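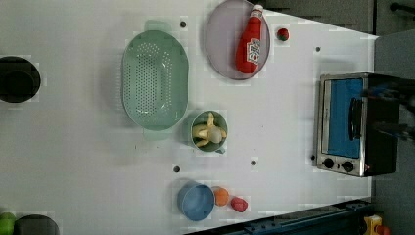
Hilo rápido porque me lo habéis pedido tres veces y lo voy dejando. La mesa de cocinitas del local, cómo la tengo montada ahora y qué cambiaría.

Lo primero: mesa blanca. Yo quería madera, Romana Vondráček insistió en blanco y tenía razón. Los colores se ven de lejos y los peques van directos.

Que sí, que tiene agujeros. Venía así, de segunda mano, 30 euros. Caben los dedos de un niño de dos años y les encanta. Meten miguitas, meten plastilina, un día una lenteja. Se saca con un palillo.

Menaje. Escurridor ovalado verde clarito, cuenco azul claro, cuenco negro, plato entre rosa y lila, tacita verde oscuro. Todo liso y sin dibujitos. Los dibujitos distraen un monton y luego se pelean por "el del perro".

El escurridor es LA estrella. Más que el horno, más que todo. Lo usan de casco, de barco, de cuna. A veces hasta de escurridor.

Comida: poquísima. El plátano medio pelado en la taza, el bote de ketchup en el plato, el tomatito por ahí suelto. Antes sacaba la caja entera de Gultska y aquello era un volquete. Todo al suelo en 4 minutos, cronometrado por Oldřich, que tiene mucha guasa.

Con poca comida cocinan de verdad. Se piden las cosas. "me das el tomate" – "no, lo estoy friendo". Eso con la caja llena no pasaba.

El plátano en la taza no lo puse yo para que quedara mono, eh. Taza + plátano = alguien pregunta si es batido o es postre y ya tienes media hora de conversación.

Lo del ketchup: hubo debate. Una madre me dijo que si podía ser algo más sano. Pues mira, es de mentira. Y lo reconocen todos a la primera, que es justo lo que quiero con los que hablan todavia poquito.

El horno de sobremesa, al borde y siempre en el mismo lado. Si lo pones en medio se colocan todos delante y no hay manera.

Limpieza, que me preguntaba alguien por privado: barreño, agua templada, jabón normal, a secar boca abajo sobre un trapo. El escurridor con cepillo, que los agujeritos guardan de todo. La mesa con bayeta y ya. Tiene alguna rozadura y así se va a quedar.

Precios no os puedo dar de todo. Los cuencos salieron de un lote de Trnka que compré en junio y el resto es de aquí y de allá, herencias de primos sobre todo.

Lo que NO compraría otra vez: el juego de cubiertos de Skininex. Finísimos, se doblan, acaban todos debajo del radiador. Ahora uso cucharas de postre de las de casa y van mejor.

Pendiente: un cazo con tapa. Tapar y destapar les chifla y no tengo ni uno. Si alguien de Prudotberg tiene uno que no use, paso yo a recogerlo.

Ah y un mantel NO. Ya probé. Tiran de él, claro.

Mañana os cuento el rincón de la tienda – caja registradora, bolsas, etc. – que me voy que cierro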